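Dukon Tabletop Board – Set-up and Care Guide
Section 4: Laying the board flat and keeping it clean
Revised 2020-03-09

Before you start

Section 3 dealt with hanging the board on a wall. If you have read Section 3 and still own a wall, well done. This section is for everyone who wants the board lying on a table, where several people can write on it at once and argue about whose turn it is with the eraser.

You will need:
Your Dukon board, square model, corner caps fitted
Clear adhesive tape
One blue microfibre towel
A dry-wipe marker (check the label, then check it again)
A table larger than the board

The wall brackets are not used in this section. Put them back in the box with the screws, and put the box somewhere you will remember. Most calls to the Lestton help desk in October were from people who had done the first of these things.

4.1 Positioning the board

1. Clear the table and wipe it down. Crumbs under the board will make it rock, and a rocking board turns everybody's handwriting into a doctor's.

2. Peel the protective film off the writing surface. It comes away from one corner in a single piece if you pull slowly. If you pull quickly it comes away in nineteen pieces and a bad mood.

3. Check that all the corner caps are pushed fully onto the ends of the aluminium rails. They stick out slightly past the frame. They are meant to. Do not file them flush.

4. Lay the board down with the white side facing up. Leave a hand's width clear along at least one edge for the towel.

5. Press down on each corner in turn. If one lifts, the table is uneven. Slide the board to another spot before you go hunting for something to wedge under it.

NOTE: The colour of the frame will not match your other furniture. The silver was chosen in the Colitier showroom, under lighting no home has ever had.

4.2 Taping down

A board lying flat weighs enough to stay put until someone leans on it. Someone will lean on it.

1. Wipe the outside of the frame and the strip of table next to it with a barely damp cloth. Let both dry.

2. Cut your strips before you begin. Trying to tear tape with one hand while holding a board square with the other is how tape ends up in hair.

3. Run each strip from the frame down onto the table and press it flat with your thumb. The outer face of the frame has grooves along it, and tape only grips the ridges between them, so use a longer strip than looks necessary.

4. Keep tape off the writing surface. Marker ink collects along the edge of the tape and stays there for the life of the board.

5. Push the board sideways with your palm. If it creeps, add another strip.

CAUTION: Test the tape on a hidden part of the table first. Clear tape can lift varnish, wax and soft paint. Shawky replaces boards under warranty. It does not replace dining tables, and has been asked.

CAUTION: Do not use double-sided foam pads under the board. They hold beautifully – removing them requires a paint scraper and an understanding landlord.

4.3 The towel

Felt erasers work on a flat board, but the dust has nowhere to fall and simply moves about until it finds a sleeve. A microfibre towel picks it up.

1. Fold or roll the towel into a compact bundle that fits under your hand.

2. Wipe in one direction, from the far edge towards you.

3. Turn the bundle to a fresh side when it begins to leave grey streaks.

4. When you have finished, park the towel on the table against the frame. Left on the board, it will wipe out whatever it is sitting on the moment somebody shifts it, and this is always the phone number.

5. Wash it on its own in warm water. No fabric softener, which coats the fibres and leaves you with a very soft cloth that cleans nothing.

NOTE: The surface is rated for 2,000 wipes before the first light polish is due. You are not expected to keep a tally. When old writing begins to leave a faint shadow, it is time.

4.4 If something goes wrong

Ink will not wipe off: You have used a permanent marker. Write over the marks with a dry-wipe marker, wait a few seconds and wipe both away together. Repeat without telling anyone.

Board has a bow in the middle: It was stored leaning. Leave it flat for a couple of days before taping.

Tape has turned yellow or is peeling at the ends: Replace it. Peel slowly, keeping the strip low against the table, and rub off any residue with a little eucalyptus oil on a rag. Keep the oil off the writing surface.

Corner cap missing: Order part 255. Check under the couch first.

Customer comments on this section 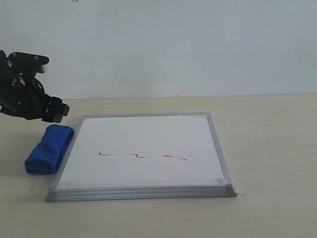 Wumpini Kpodo: I'd add something to 4.2 on how often to redo the tape. We have ours on the craft table and the strips along the side where the kids sit only last a few weeks, while the ones at the back have been on since October and haven't budged. Also, eucalyptus oil worked a treat on the residue but the whole room smelled like a cough lolly until the next morning, so maybe mention opening a window.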